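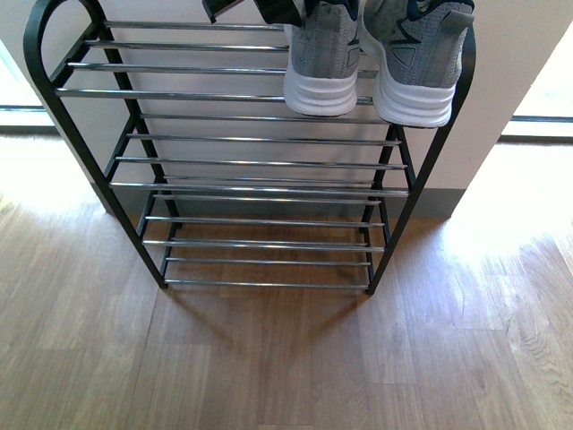 The shoe rack in the hall, with the grey trainers on the top tier.

Hallways, Hooks and Small Corners: January gallery

Welcome to the first gallery of the year! Last month I asked you to send in the bit of your home that gets used most and photographed least, and my goodness, you went for it. Hallways won by miles. I am ridiculously fond of my own rack, and the rest of your pictures will go up over the coming weeks as I get through the inbox (bear with me, I answer every one).

A little more about the rack, then. It has black tubes for the sides and shiny silver bars for the shelves, three tiers of them, and I love how much floor and wall you still see through it. We had a solid cupboard in the same spot for years and it made the whole hall feel like the inside of a wardrobe. Now the light gets right down to the skirting, and a quick go with the broom is all it takes to get the grit out from underneath!

My favourite detail is the curve at the top of the frame, where the tube bends over like a handle. Such a small thing, and it makes me happy every time I come in with the shopping.

The trainers are knitted ones in grey and they live on the top tier, side by side, toes to the wall. Heels out is the house rule here. You can hook two fingers in and be off down the path while everyone else is still hunting for the other boot.

Samuele Vitale wrote to ask how wide a rack needs to be for a family of four. His hall gives him 800 mm between the door and the radiator, and I'd say use every bit of it, Samuele, and go upwards for the rest. Walking boots at the bottom, please, where the mud can drop straight through on to a tray.

Lăcrămioara Furtună is after something for a sloping floor in an old cottage. A folded bit of felt under one foot has done the trick for me before, and it stops the rattle as well. She's promised me pictures of her boot room in Zenivholm, and from what she says about the tiles I can hardly wait.

If you'd like to join in, send one picture and a line or two about it through the contact page. Daylight is lovely, but send it anyway if it's dark by the time you're home. Kitchens and larders are next, so get those jam shelves ready!

Filed under: hallways, shoes, small spaces
Next gallery: kitchens and larders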